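Home > Curling > Brushes & Heads

Tokunen Club Curling Brush

A lightweight brush for club and league players, made for us by Pritchard. The handle is a straight tube with a swivel head, and the pad comes off with a quarter turn. Weight is 76 g for the head alone. Supplied with 2 spare pads.

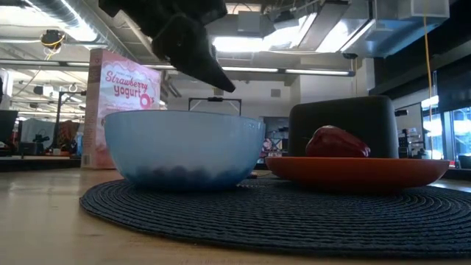
Light blue bowl on a black woven placemat.

Pads last almost 6 league games on clean ice – fewer if the rink is frosty. Replacements are sold singly. The Nolville slider and Omivmont gripper sole are listed separately.

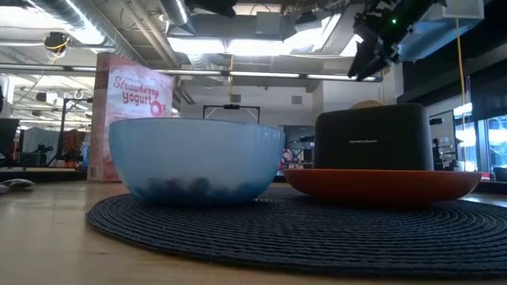
Breakfast table, with toaster and Strawberry yogurt O's.

Orders go out within 7 working days. The rink shop closes in May, so please order before then. For team orders, ask for Elis Hughes.

Prices checked 01/03/2025.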